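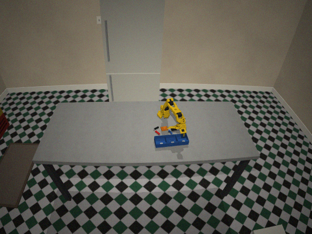
Resampling language-conditioned rollouts by contact phase

Sun 6 February

Selorm Sarpong asked how the Zikside scores moved after the last retrain, so I am writing the method up properly. The policy is the same one as before: two camera inputs, static and gripper, plus a sentence. The task set is the tabletop one with the three-drawer cabinet. Only the sampling of training windows has changed.

Previously we drew windows uniformly over each demonstration. Most of a demonstration is free travel of the arm, and the loss was dominated by it. We now label each step as travel, approach or contact, using finger width and end-effector speed, and draw half of every batch from contact. The labels come from Yayra Boateng's script and needed no hand correction beyond 22 episodes. The training set is 2,306 episodes in total.
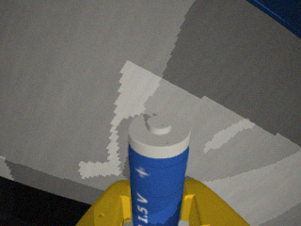
The threshold on finger width matters more than I expected. A thin cylinder such as a battery stops the fingers well short of where a block does, and with a single cut-off the grasp was labelled as approach. We replaced it with a test on whether the width has settled, over a window of 17 steps.

With 50 trials per instruction, grasping improved on every small object. Drawer instructions were unchanged. Frida Laxdal is repeating the runs with new seeds on Cistgate, and I will add her figures in April.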